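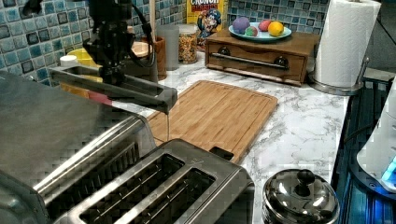

Section 2: Setting Up Your Mill and Grinding Your First Flour

Okay, you've got the box open and (if you did Section 1) you've checked that all the parts are in there. Now for the fun bit! This section gets your Driltov hand mill clamped down, cleaned out, and making flour. Set aside an afternoon the first time. After that you'll be able to set it up while the kettle boils.

I'm going to call the parts by the names Guido Bianchini and I use in the workshop, which don't always match the labels on the parts drawing. The drawing says "feed reservoir" and I say hopper. The drawing says "grind regulator" and I say the knob. You'll live.

What you'll need

The mill body, crank, and hopper
The clamp and its two rubber pads
A soft dry brush (a clean pastry brush is perfect)
A wide bowl
A kitchen scale
100 grams of plain uncooked white rice, the cheapest you can find
Some wheat berries for your real first batch

Picking a spot

The clamp wants a straight counter or table edge with a bit of overhang underneath, enough for the lower pad to sit flat. Laminate is fine, solid wood is fine, stone is usually fine if the edge is square. Rounded edges are trouble. Mine at home are rounded and I clamp to an old workbench in the laundry room instead, where I also get to make a mess.

Think about your elbow, too. The crank makes a bigger circle than you expect, and the first time I set one up I whacked a cabinet door on every single turn. Hold the crank up to the spot before you tighten anything and swing your arm around like you mean it.

CAUTION: Don't clamp the mill to a glass tabletop, a folding card table, or the flap of a drop-leaf table. The pull on the crank is mostly sideways and those won't take it.

Clamping it down

1. Wipe the edge of the counter, top and bottom, and dry it well. Flour dust or a smear of oil will let the pads creep.

2. Press the rubber pads onto the clamp plates. The thick one goes on top. They're meant to be snug, so push hard with your thumbs.

3. Slide the clamp over the edge until the back of it touches the counter.

4. Turn the wing screw by hand until it stops, then give it one more half turn. Please don't use pliers! We've replaced more bent wing screws than any other part.

5. Grab the mill body with both hands and try to twist it. If it moves, loosen everything, wipe again, and start over from step 1.

Note: If your counter is too thick for the clamp, Perngate sells a longer wing screw that fits. Ask for the long one by name, as they ship the standard one if you don't say.

Putting on the crank and hopper

6. Slide the crank onto the shaft so the flat side of the hole lines up with the flat side of the shaft. It only goes on one way.

7. Screw the cap nut on clockwise, finger tight.

8. Drop the hopper into the collar and turn it until you feel it click. You might have to wiggle it. New ones are stiff and they loosen up after a week or so of use.

9. With the hopper empty, turn the knob counterclockwise 4 full turns to back the burrs away from each other. Now crank slowly. You should hear a soft whir and nothing else.

If you hear scraping, stop. Back the knob off another full turn and try again. If it still scrapes, take the front plate off and look for a stray bit of packing foam, which loves to hide behind the outer burr. Sarahí Arellano packs most of our boxes and is very generous with the foam (she's also the reason hardly any arrive broken, so I'm not complaining).

CAUTION: Never crank an empty mill with the burrs tight together. You'll dull them in no time, and you can't sharpen them at home.

The rice run

Every mill leaves us with a thin film of food-safe oil inside. It won't hurt you but it tastes like a garage, so we get it out with rice.

10. Brush out the inside of the hopper and the chute.

11. Put the bowl under the chute and pour in all 100 grams of rice.

12. Set the knob in the middle of its range and crank at an easy pace until the hopper is empty and the handle goes light.

13. Throw the rice flour away. It'll probably be a bit gray. I've been asked whether the birds can have it and I'd say no, just bin it.

14. Brush everything out again. If the last of the rice flour was still gray, do another run with fresh rice.

Note: Don't wash the burrs. I know it's tempting. Water gets in behind them and they rust where you can't see it. Dry brush only, forever and ever. The hopper comes off and can be washed in warm soapy water, but let it dry overnight before it goes back on.

Your first real flour

15. Weigh out your wheat. Start small, a cup or so, until you get a feel for it. Tip it into a shallow dish first and run your fingers through it to look for little stones. Bagged grain is usually clean but one stone can chip a burr.

16. Set the knob to coarse and crank a spoonful through. You should get something like cracked wheat.

17. Tighten the knob a quarter turn at a time, cranking a little between each turn, until you like what's landing in the bowl. Rub it between your fingers. For bread I stop when it feels like fine sand going on silk, and for pancakes I stop a bit sooner because I'm lazy and they're pancakes.

18. Fill the hopper and get going. Steady beats fast. If you speed up, the flour warms up and starts to clump in the chute.

19. When you're done, back the knob off before you put the mill away, so the burrs aren't sitting pressed together.

If cranking feels like dragging a sled uphill, you've gone too fine too soon. Despina Sandu, who tests our burr sets, grinds everything in 2 passes, coarse and then fine, and swears it's less work overall. I thought she was pulling my leg until I tried it. My shoulder is now on her side.

Adjusting after the first few batches

New burrs settle in. By the time you've put 2000 grams of grain through, you may notice that your old favorite knob position is giving you slightly coarser flour than it did. Totally normal. Just tighten up a touch and make a new pencil mark on the dial. The dial is painted so pencil wipes right off with a damp cloth.

What not to grind

Stick to dry grains and dry beans no bigger than a chickpea. Keep out anything oily or damp: peanuts, flax, sesame, sunflower seeds, coffee, fresh corn, sprouted grain that hasn't been fully dried. They'll gum up the burrs and you'll spend an evening picking paste out with a toothpick. Popcorn is all right if you crack it coarse first.

When something's off

Flour only comes out one side: the outer burr isn't seated. Take off the front plate, turn the burr until it drops into its pins, and put the plate back.

Grain just sits in the hopper: tap the side. If that doesn't help, your grain may be damp. Spread it on a baking sheet overnight and try again.

The clamp slips halfway through a batch: clean the pads with dish soap, rinse, dry, and re-clamp.

The crank has a wobble: snug up the cap nut. If it's still wobbly, check the flat side of the crank hole for wear and send us a photo.

Squeaking: one drop of food-grade mineral oil where the shaft meets the body. One drop, then wipe.

Spare pads, cap nuts, and burr sets are listed at the back with their part numbers. Esther Nyaga handles the orders, and if you tell her what you've been grinding she can usually tell you which burr set to get. Storage and the yearly check are in Section 3.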